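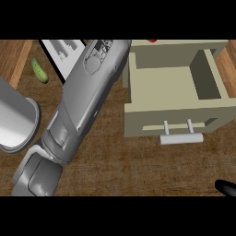
Renting my narrowboat: your questions

I get the same handful of emails every spring, so I've put the answers in one place. If yours isn't covered, drop me a line and I'll get back to you, usually in the evening once the kettle's on.

Do I need any experience to steer?

No! Most people who take Lundia out have never touched a tiller before. I come along for the first stretch, up to the Grallgate winding hole, and by then you'll have bumped something soft and got over it. The one thing that catches everybody is that you push the tiller left to go right. Give it half an hour.

How many can sleep on board?

She sleeps 5, if one of you is happy on the pull-out by the stove. The fixed double is at the back, the bunks are in the middle and they're on the narrow side (my brother-in-law Sérgio Cardoso is six foot three and sleeps with his knees up). Bedding is included, towels aren't.

What does it cost?

£400 for a short break, which is three nights. A full week is £918 and that covers your first tank of diesel, gas for cooking and the pump-out at the end. I take a deposit of £30 to hold your dates and it comes off the final bill.

Can I bring my dog?

Yes please. Two at most, and please bring their own blanket for the sofa. I've got one dog-sized lifejacket on board but it's a medium, so terriers tend to swim about inside it.

Is it warm enough out of season?

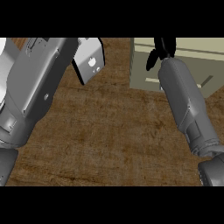

Very, as long as you keep the stove ticking over. I leave two bags of coal on the front deck and there's a radiator in the bedroom that runs off the boiler. We did a week in December ourselves and had the side hatch open most evenings. The bathroom is the chilly bit, I won't pretend otherwise - run the shower for a minute before you get in.

Where do we leave the car?

There's a space behind the yard at Nonesitz Wharf. Matilde Barreto runs the office there and will give you a permit for the windscreen. Please don't park on the lane, the farmer needs it for his trailer and he will come and find you.

How far can we get in a week?

Further than you'd think, but slower than you'd like on the first day. The usual trip is up to Palacios Lock, a night by the pub, then back at an easy pace. Allow fifteen minutes for each lock, more if there's a queue.

What time do we have to be back?

By 9.30 in the morning on your last day, please. If you're stuck behind a slow boat just ring me, I'd much prefer a phone call to somebody rushing past the moorings.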